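This site uses cookies to remember your preferences. By continuing to read you agree to our cookie policy. Accept

What I've Been Reading, and One I Keep Thinking About

14 April 2021

I finished The Ferry Winter at one in the morning last week, with a cold cup of tea next to me and the dog giving me looks from the hallway, and I've been trying to write this post ever since. It's by Nidia Sotelo, it's written for readers of twelve and up (I am a good deal up), and it's set in a river town called Dutow during the winter of 1887, when the ice comes early and the ferry can't run.

My niece Aaliyah Boychuk pressed it on me. She's in the sixth grade and she reads faster than anyone I know, and she has a way of handing you a book and then asking how far you've gotten every time you pass her in the kitchen. I told her I'd start it in May, when work quiets down. She said May was too late. So I started it that night, and she was right!
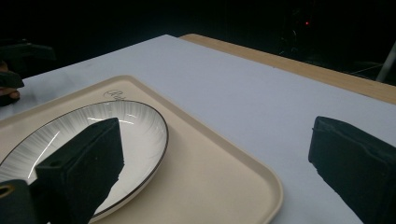 The story, without spoiling it

Carrie MacPherson is thirteen and has been left in charge of her 2 little brothers while their father is stuck on the far bank. There's food for a while, and a neighbor who is kind but deaf and a neighbor who is neither, and then there's a stranger who walks in over the ice from the direction nobody ever comes from. I won't say more about him. I had him figured out by chapter six and I was completely wrong, and I was so pleased to be wrong that I went back and read his first scene over again to see how she'd done it.

What I loved most was the ordinary business of the house. Sotelo is wonderful on chores. There's a long passage where Carrie works out how to make one sack of cornmeal last 20 days, and it ought to be dull, and I was gripping the book as if somebody were hanging off a cliff. She bargains with herself. She cheats a little, for the youngest boy's birthday, and then lies awake doing the sums over again. I grew up with a grandmother who kept accounts like that in her head, and I could hear her muttering all through those pages.

The weather is good too – you really feel the cold coming up through the floor – and so is the way people talk. They don't make speeches. When Carrie is frightened she gets bossy, which is exactly what I did at thirteen, and my brothers will tell you so if you ask them.
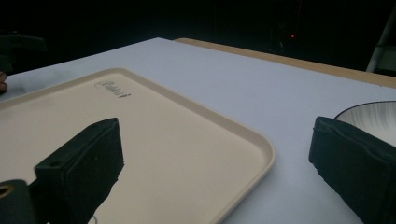 I do have some grumbles. The middle sags a bit once the schoolteacher turns up, and there are three chapters told by the father over on the other side of the river that I could have done without. Every time we went over to him I wanted to be back in the kitchen with the children. I can see why she did it (you'd worry about him otherwise), but a letter or two might have done the job. The ending also comes in a rush. I wanted one more quiet chapter after the thaw, just to sit with everybody for a while and see who'd grown out of his boots.

Parents may want to know that an animal dies, fairly early, and that it's handled gently but not skipped over. Aaliyah says it's fine and that she only cried a little. I cried more than that. There's some hunger and one bad fight, and nothing I'd keep from a sturdy ten-year-old.

If you like it, the natural next thing is Carter Melnyk's Imton Road, which is older and slower and has a mule in it. I read that one years ago on a bus trip to Ostgate and missed my stop. It's harder to find now, but my library had a copy with a cracked spine and a very nice smell, and I've put it aside for Aaliyah, who doesn't know yet that I intend to ask her how far she's gotten every time she walks through the kitchen.

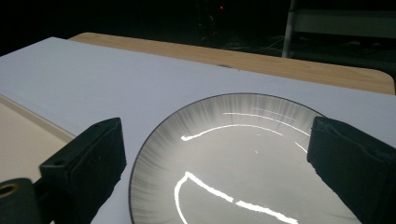 Gray streaked plate, dark rim.

I've got The Lamplighter's Cousin by Wayne Lapointe up next, and then I promised I'd try a mystery. Suggestions are welcome in the comments, especially anything with snow in it. I don't seem to be done with snow.

Recent posts

Two Orphans and a Wagon: Tyson Pelletier's Long Haul West
Books I Gave Up On This Winter
Reading Aloud to Kids Who Say They're Too Old for It
My Library Holds List Is Out of Hand
The Best Fictional Grandmothers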